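Section 4: Uploading a self-taped audition

Sindara accepts self-tapes from actors and from agents acting for them. Before you begin, have your sides, your slate and your casting code ready. The code is in the invitation from the casting office and has 7 characters.

4.1 Preparing the files

1. Record the slate and each scene as separate clips.
2. Trim the start and end of each clip. Leave one second before the first line.
3. Name each file with your last name, the role and the scene number.
4. Check the size. A single clip can be up to 200 MB. Larger files are rejected at the upload step.

Note: Slates longer than 60 seconds are flagged for the casting office. They can still be viewed.

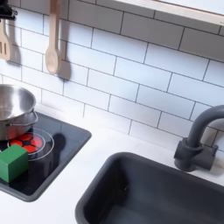

4.2 Sending the audition

1. Sign in and open Auditions, then Invitations.
2. Select the project and enter the casting code.
3. Choose Add Clips. Put the slate first and the scenes in script order.
4. Play each clip in the preview window with the sound on.
5. Under Representation, pick your agency. If you signed in through Oltura, this field is already filled in and can only be changed from your Oltura profile.
6. Select Submit. The status changes from Draft to Sent.

Caution: You can't replace a clip once the status is Sent. To send a new take, ask the casting office to reopen the invitation. Reopening removes every clip in the earlier submission, including the slate.

4.3 After you submit

The status changes to Viewed when someone on the casting team plays any clip. Sindara doesn't show who watched it or for how long.

Submissions stay on the server for 56 days after the invitation closes. Save your own copies before then. Deleted clips can't be recovered.

If an upload stops partway, leave the page open and select Resume. If you closed the page, go back to step 1 of 4.2. Finished clips are kept in Draft, so you only need to add the ones that are missing.

For callbacks, see Section 5.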